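Unit 6. Document handling cells and the records clerk's job

Notes by Golnar Hassanpour, revised 15 May 2026. Read with the Baltevska case, sections 2 and 3.

**6.1 Task split**

Baltevska's records office took in 3433 folders in February. Under the manual routine a clerk opened the folder, released the fastener, separated the sheets and fed the scanner. In the automated routine the arms do the opening and separating. The clerk keeps three duties: loading, exceptions, sign-off.

Folders are the hard part. Stiffness varies, sheets curl at the corners, and a metal fastener may sit a short distance from the page to be lifted.

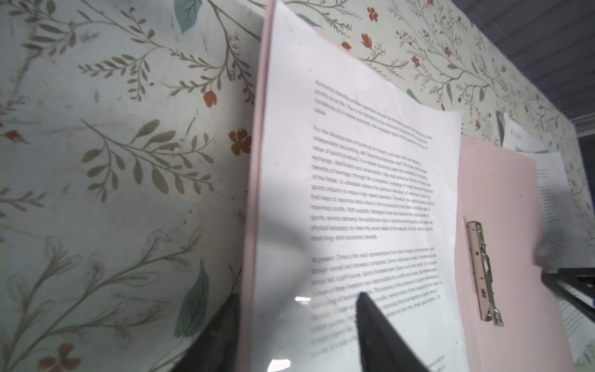
*Fig. 6.1. Gripper finger over a printed page in an open pink folder; metal fastener on the right flap.*

**6.2 Exceptions**

An exception is any folder the cell returns without a complete page set. Baltevska logged 341 in the same month. Nii Agbeko, the shift lead, sorts them by cause:

- sheet not separated
- fastener not released
- page order uncertain

The third takes the most clerk time. The folder has to be read, and reading was not in the old job description.

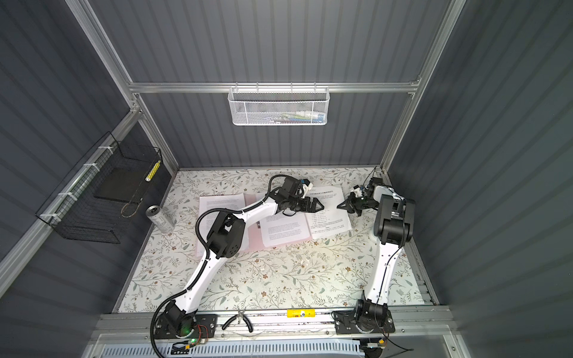 Job grading is where most disputes start. Baltevska kept its clerks on the handling grade for 40 weeks after the cell went live, although the work had moved to judgment and checking. The Muvari scheme grades by the decision made, so a clerk who rules on page order moves up one step. Loading is harder to grade. With two arms reaching over the same table and three documents lying between them, placement affects both arms, and a poor layout comes back later as an exception. Muvari scores loading as manual work only.

**6.3 For discussion**

1. Should loading errors and separation errors share one log?
2. Who signs off a folder the clerk has not opened?
3. Regrade the loading duty under Muvari and state your assumptions.

Reading: Nikzad, ch. 2.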